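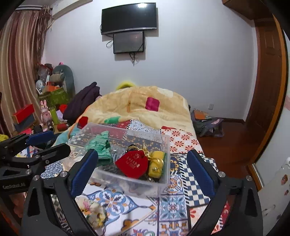 Zindalitz Opens Order Book for Made-to-Order Wedding and Anniversary Textiles

2025-07-18

Zindalitz, a workshop that makes embroidered table linens and keepsake cloths to order, is now taking commissions for weddings, anniversaries and family reunions. The new service covers design, embroidery, finishing and delivery. Customers can order a single piece or a full set for a dinner of up to 77 guests.

Until now the workshop has worked mostly for restaurants and small hotels, supplying monogrammed napkins and table runners in repeat designs. Private customers were taken on when there was room in the schedule. Under the new arrangement, one part of the workshop is set aside for private orders all year, with its own cutting table and its own embroidery machines.

The launch collection is called Wumska. It is a group of base patterns that can be changed to suit the customer. Each pattern has a border, a corner motif and a space for names, initials or a short line of text. The border can be used alone, and the corner motif can be left off on any side. Customers who would like something that isn't in the collection can ask for a drawing from scratch.

What can be ordered

The workshop is offering tablecloths, runners, napkins, place markers, ring cushions, chair sashes and framed keepsake cloths. All table linens are made in either linen or a heavy cotton. The linen comes in white, natural, slate and a soft blue. The cotton comes in white and cream. Other colors can be ordered, but the workshop has to buy a full length of cloth to do so, and the customer is charged for the length.

Keepsake cloths are made in one size only and are mounted on board before framing. They can carry up to 50 names. Families have used them as a record of everyone at the table, with the date and the place stitched along the lower edge. The frame can be left off if the customer prefers to use a local framer.

Thread is chosen from a printed card, which is mailed to the customer on request. The card shows 38 shades. Colors on a screen vary a good deal from one device to the next, and the workshop asks anyone matching a dress, a ribbon or a printed invitation to send for the card before choosing. A scrap of the fabric to be matched can also be mailed in. It will be returned with the finished order.

How an order works

An order begins with a short form on the Zindalitz website. The form asks for the date of the event, the number of pieces, the wording and any colors already decided. Customers can attach sketches, old photographs or a scan of a family textile they would like the design to draw on. The form does not commit anyone to buy.

The workshop answers with a price and a first drawing. Two rounds of changes are included in the price. After that, changes to the drawing are billed by the hour. Once the drawing is approved, the customer pays half of the total and the workshop stitches a small sample of the corner motif on the chosen cloth. The sample is mailed out and belongs to the customer. Work on the full order starts when the sample has been approved in writing.

Wording is checked by two people at the workshop before stitching, and the customer signs off on the final spelling. This step cannot be skipped. Stitching that has been done in dense thread leaves marks in linen when it is removed, and a misspelled name generally means a new piece of cloth. Zindalitz will remake any piece where the stitched text differs from the approved text, at no charge. Where the approved text itself was wrong, the customer pays for the cloth and the labor is billed at half the usual rate.

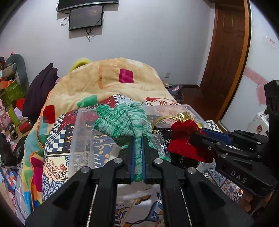 The second half of the payment is due when the order is ready to ship. Finished pieces are pressed, folded around tissue and packed flat in a board box. Large tablecloths are rolled on a tube instead, and the shipping charge is higher for those.

Lead times

Small orders take four weeks from approval of the sample. Full table sets take longer, and the workshop gives a completion date in writing when it sends the price. Customers with a December event are asked to send in the form early, as restaurant work is also heavy at that time of year and the private section of the workshop is fully booked first.

Rush orders are accepted for napkins and place markers only. Keepsake cloths are never taken as rush orders. They are finished by hand, and the backing has to rest under weights before the cloth can be mounted.

Fittings and showroom

Customers who want to see the cloth in person can visit the showroom at the workshop in Ullarico. The showroom holds a full table laid with pieces from the Wumska collection, a rack of cloth lengths, and sample books from earlier restaurant orders. Visits are by appointment and last one hour. There is no charge. Visitors are welcome to bring plates, glasses or flowers to try against the cloth, and many planners do so.

The showroom is on the ground floor and has a level entrance. Parking is behind the building. The production area isn't part of the visit, though it can be seen through the glass at the rear of the room.

Anyone who can't make the trip can borrow a sample box. It contains one napkin in each linen color, one in each cotton color, a short length of runner with a stitched border, and the thread card. The box can be kept for two weeks. A deposit is taken and refunded when the box comes back complete.

Partnership with Räsänen

Framing for the keepsake cloths is handled by Räsänen, a family-run frame shop that has worked with textiles for many years. Räsänen builds each frame deep enough to keep the glass off the stitching. Frames come in oak, painted white or painted black. The cloths go from the workshop to the frame shop and are shipped from there, so a framed piece may arrive separately from the rest of the order — customers will get a tracking notice for each package.

Räsänen will also frame older family textiles sent in through Zindalitz, such as a christening cloth or part of a tablecloth too worn to use. The workshop can do light repairs first. It does not wash or bleach old pieces, and it will return anything that looks too weak to handle.

Orders from businesses and charities

Event planners, caterers and charitable groups can open an account with the workshop. Account customers get a fixed price list, one contact at the workshop and the option of storing their designs for reorder. A stored design can be reordered without a new drawing or sample as long as the cloth and thread are unchanged. Names and dates can be switched from one order to the next.

Registered charities receive a reduced price on orders for fundraising dinners. The reduction applies to cloth and stitching and doesn't apply to framing or shipping. A copy of the registration should be attached to the form.

Restaurant and hotel customers will see no change. Their orders will go on being handled by the same staff, on the same terms, with the same reorder numbers.

Care of the finished pieces

Linen and cotton table pieces can be machine washed on a gentle cycle and ironed on the reverse while damp. Bleach should not be used on any stitched piece. Chair sashes and ring cushions should be cleaned by hand with a damp cloth. A printed care sheet is packed with each order, and extra copies can be downloaded for guests who take their napkins home.

Prices and how to order

Prices depend on the cloth, the size and the amount of stitching, and a current list is posted on the Zindalitz website next to the order form. There is no minimum order for napkins or place markers. Runners and tablecloths can be ordered singly. Gift certificates are available in any amount and can be put toward a commission, a sample or framing — they don't expire.

The order form is open now. Showroom appointments can be made through the same page, or by calling the workshop during business hours.

About Zindalitz

Zindalitz designs and makes embroidered linens for homes, restaurants and hotels. All cutting, stitching and pressing is done at its workshop in Ullarico. The company also repairs and alters linens it has made in the past, and keeps the original design files for its customers.

Press contact

Drawings, fabric swatches and product photographs for publication are available from the Zindalitz press desk through the contact page of the company website. Editors who would like to borrow finished pieces from the Wumska collection should give the shoot date and a return address with their request.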